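Budgeting for a kitchen robot: a few things worth doing first

Sep 15, 2021

Several of you have written in since January asking what a robot arm for the kitchen is likely to cost, and I do wish I could give you one tidy figure! What I can do is tell you how we planned ours at Barklow, where we cater for the village hall and a good many christenings besides.

Start with the dull job, the one you'd happily hand over. Write down every movement in it, lid off, food out, food on the plate, and take that list with you when you ask for quotes. My friend Rosalie Haslinger went shopping without one and came home with a brochure the size of a hymn book and no idea what to ask.

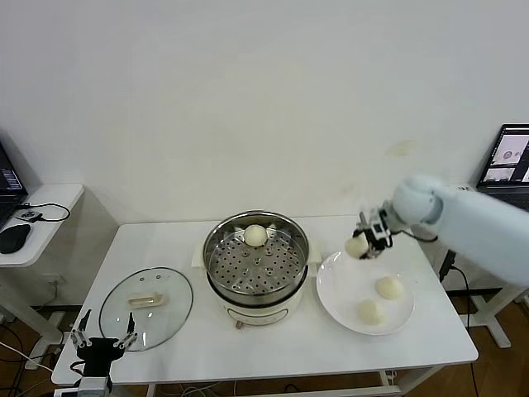
Then split your money into pots. Our total was £2,912, all of it for second-hand kit, and we kept £200 of that back for fingertips and spare cables. Another £204 went on a sturdier table, which I'd buy first if I had my time again, as a wobbly one will undo the best arm in the world.

Do measure your sockets and your elbow room too (plates want more space than you'd think, and so does a lid once it's off). Ask the seller whether the grippers can be wiped down, and get the answer in writing. Vultine charged us £100 for a trial day, taken off the final bill, and I'd say yes to that sort of offer every time. Bring your own pans and your own food, and stay until the end of the day.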